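From: Karla Villaseñor
To: Urkbridge home-fixers list
Subject: Re: Kitchen faucet drips from the spout base

Flurina Wieser wrote:
> We put in the Lomotitz pull-down faucet in April and now there's
> water around the base every time we rinse dishes. The spray head
> is fine. Is it the cartridge, or do I need to pull the whole thing?
> Teodoro says replace it, I say no way, it cost 100 dollars.

Hi Flurina,

Don't replace it yet! We have the same faucet, and ours did this the first winter. Water at the base when it's running is usually the O-rings under the spout, and the cartridge is more likely if it drips with the handle off. Mine was the lower ring - flattened on one side and a little nicked.

Shut off both stops under the sink, open the handle to let the pressure out, and put a rag over the drain before you touch the set screw (ask me how I know). 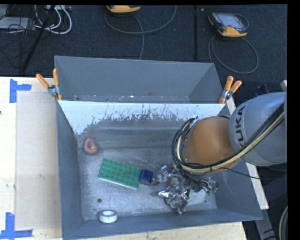 The spout lifts straight up once the collar is off, but it can be stubborn, so wiggle it. The ring kit is Verkness 811. The guy at Bañuelos tried to sell me the 1115, and that one is for the wall-mount version and way too wide. Use plumber's silicone grease on the new rings, not petroleum jelly.

Itzel, didn't you have a spare kit left over from your mom's place?

Karla

Last updated: April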